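Catalog > Public Works & Town Offices > Meeting Room > Hedeck Public Comment Timer

Hedeck Public Comment Timer

If your council or township board takes comments from the floor, you know how the clock on somebody's phone goes over. The Hedeck is a proper two-sided timer built for that one job, and we love it. The speaker sees big digits on one side, the chair sees the same digits on the other, and both of them get the same green, yellow and red lights.

We first put one in at the Vemar village hall, where Meron Sisay has been clerk through three boards. She set it to three minutes on a Wednesday evening and ran a full zoning hearing off it without opening the manual. (The manual is good, by the way! Four pages, large type.)

What it does

Four preset buttons, which you can set to any length from 15 seconds up to an hour. A pause button for when the board interrupts a speaker with a question, so the speaker keeps the time they had left. A soft chime you can turn down or switch off. The digits read clearly from 43 feet, and that covers the back row in most town halls we visit.

It runs on wall power or its own battery. The battery lasts through a long budget night — we've had one go past midnight and still show half a charge.

Setting up

Put it on the lectern or any flat table the speaker faces, plug in the chair's remote, and hold the first preset until the light blinks. Turn the dial to your time limit and press again. Saved settings stay put when the power is off.
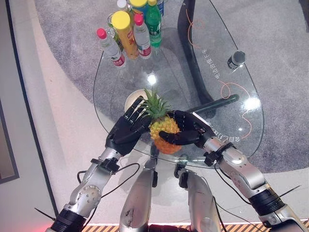
Ordering for a public body

Purchase orders are welcome, and we're happy to write up a quote your board can vote on. Over 400 towns, library boards and school districts use the Hedeck now. Ask for Ridwan Sopacua if you need the tax-exempt form or a loaner to try at your February meeting. Spare remotes, wall brackets and carry bags ship from the same shelf, usually the next day.

Lultero Meeting Supply | Contact us | Copyright Lultero | Back to top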